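The Turquoise One

Rodel Malabanan did the folding on the table because the bed was too low for his back. He had the basket on the chair beside him and the radio on in the next room, turned down so that he could hear voices but not what they were saying.

He folded the way his mother had taught him. Towels in thirds, then in half. Shirts face down, sleeves in, bottom up to the collar. Socks he left until the end. He laid them out flat in a line and matched them from left to right, and whatever was left over went in a biscuit tin on top of the fridge.

His daughter had moved to Cludgate in November. It was 662 kilometres by road and he had driven it once, with her bed frame tied to the roof and her boxes in the back, and then driven home again the next day with nothing in the car but a blanket and a pair of her runners she had forgotten. He posted the runners. She sent a message to say they had arrived.

She had been home for four days over the long weekend and had done a load of washing before she went. She took most of it out of the dryer herself. She was in a hurry, the bus was at ten past six, and some of her things had stayed behind, stuck to the inside of the drum or caught up in the sheets. He found a singlet in a pillowcase. He found a hair tie. He put them on the end of the table, away from his own pile.

The phone rang and it was Rezaul Munshi from next door, wanting to know if he still had the long ladder.

"It's under the house," Rodel said.

"Can I come and get it?"

"Come whenever you like. The side gate sticks. Lift it."

He heard the gate a few minutes later, and then the scrape of the ladder along the concrete. Rezaul put his head in at the back door. He had his work boots on and stayed on the mat.

"You're doing the ironing," he said.

"Folding."

"My wife says I don't fold, I roll." He looked at the table. "That's a good colour, that one."

"It's my daughter's."

"I didn't think it was yours," Rezaul said, and went off with the ladder on his shoulder.
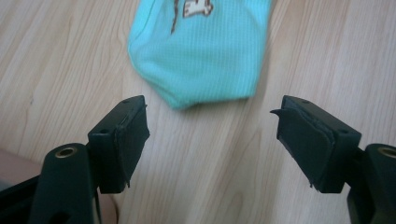 Rodel went back to the socks. He had eleven of his own, all black or grey, and one of hers. He remembered buying them. It was at the Van Wyk store on the highway, the one that had since become a tile showroom, and they had gone in for school shoes. She was fourteen and too old for cartoons, she said so herself, and then she had stood at the rack by the register for a long time and put the turquoise pair on the counter without looking at him. He paid for them with the shoes. She wore them under her black boots where the teachers couldn't see.

She was twenty-three now. He was surprised they still fit.

He went through the basket again and then through the sheets. He shook out each towel he had already folded and folded it again. He got down on one knee in the laundry and felt around in the dryer with his hand, and then behind it, where he found a peg and a five-cent coin. The other one wasn't there. Either it was in her bag or it had gone wherever they go.

He rang her at lunchtime. She was on her break and he could hear a truck reversing.

"You left a sock," he said.

"Which one?"

"The turquoise one, with the little picture."

"Oh, I've got the other one here. I thought I'd lost it." She was eating something. "Keep it there, Dad. I'll get it next time."

"I can post it."

"You can't post one sock."

"I posted the runners."

"That was two runners," she said.

He asked her about work and she said it was fine. Bastien Hamel had been made supervisor over all of them and had put up a roster that nobody could read. She'd been given the early start again. She asked him if he had been to the doctor and he said he was going. Then the truck stopped and somebody called her name, and she said she had to go.

He put the towels in the cupboard and the shirts in the drawer. He put the singlet and the hair tie in a paper bag and wrote her name on it, though there was no one else in the house it could have belonged to. Then he stood at the table for a bit.

He found an envelope in the drawer with the batteries, a padded one that had come with a part for the kettle. He peeled off the old label. The sock went in flat and he put a ten-dollar note inside the sock, and then took it out and put in a twenty. He wrote out the address from memory and checked it against the card on the fridge. He had the street number right. He'd left off the unit.

The post office shut at five. He took his hat and his keys, and on the way out he lifted the side gate so that it would close properly behind him. Rezaul was up the ladder at the corner of his own roof, pulling leaves out of the gutter and dropping them on the lawn.

"Where are you off to?" he called down.

"Post office," Rodel said. "Do you need stamps?"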